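Progress Report to the Tiedemann Fund: Garnet Reference Collection
Reporting period ending in December
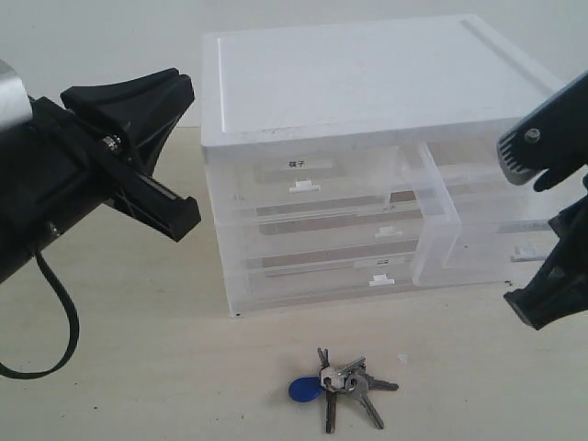

The grant pays for cleaning, testing and cataloging the garnets left to the Presora museum by a local collector. The bequest came to 142 lots, most of them loose faceted stones, with a smaller number of rough crystals still in matrix.

Work done
All lots have been unpacked and given a number. Refractive index and specific gravity have been taken for the faceted stones. Most are almandine or pyrope-almandine, as the collector's notebooks said. A group of 15 stones listed as hessonite gave readings too high for grossular and has been re-entered as spessartine. Ten rough crystals from the Drercombe quarry still need cleaning. The mica schist around them is soft, and we have stopped using the air scribe on it after one crystal chipped at a corner. That piece is recorded as damaged.

Two stones sold to the collector as demantoid are green glass. They will stay in the collection under that name, for teaching.

Spending
We spent $2,000 on a used spectroscope and a set of RI fluids. The balance lamp failed in October and was replaced from the museum's own budget. No money has been moved between budget lines.

Delays
The lab in Pirna has not returned the inclusion photographs. We expected them in November and were told their microscope was out for service. The catalog pages for the color-change stones can't be finished without them.

Next period
Clean the remaining rough. Finish the catalog entries and check locality names against the notebooks, where the handwriting is poor in places. We would also like to move the delivery of the printed catalog from March to May, and need your written approval for the change.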